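A day at the Gatedano trade and labour fair
Apr 2, 2024

I nearly didn't go. The coach left at an hour I normally only see from the other side, and the programme promised a whole morning on tariff schedules. But a friend had a spare pass for Gatedano, and I've been moaning about trade deals for years without ever sitting in a room with the people who write them, so off I went.

First stop was the Cocco stand. They buy cocoa from growers' co-ops and were handing out chocolate (yes, I had seconds). The chap there told me 539 families now sell through them, and that the price is fixed before the harvest. I asked what happens when the world price shoots up past it. He went a bit pink and said they were talking about that in December. Fair enough, at least he didn't read me the leaflet.

The big session was on the draft services agreement. It runs to 3486 pages with the annexes, and the labour chapter takes up 31 of them! A woman from a garment workers' union asked who you complain to if your factory ignores it. The answer went round the houses for ages and ended up at "a consultation process". You could hear people shifting in their chairs — I wrote "so, no one?" in my notebook and underlined it.

After lunch (queue terrible, soup lovely) I wandered over to Tikix, who do supply chain audits. I liked them more than I expected. They showed us a real audit form with 100 questions on it, and the one about toilet breaks was the one most sites failed. Dostudix had the room next door and were very keen on letting workers report problems by text message. Good idea, though I'd want to know who reads the texts.

I missed the closing debate because the coach wouldn't wait, and my notes from the last hour are mostly arrows. I'm still going through the union's handout and will put up a proper post on the complaints bit.

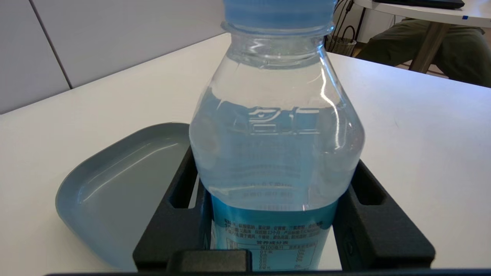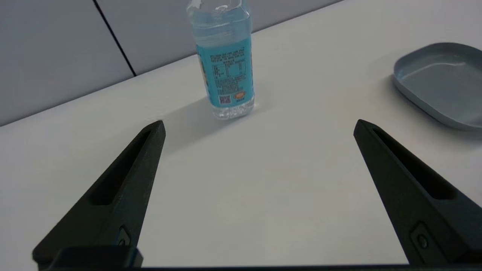
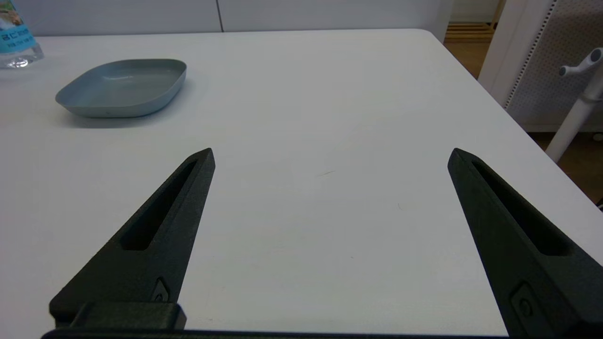
White tabletop, last photo.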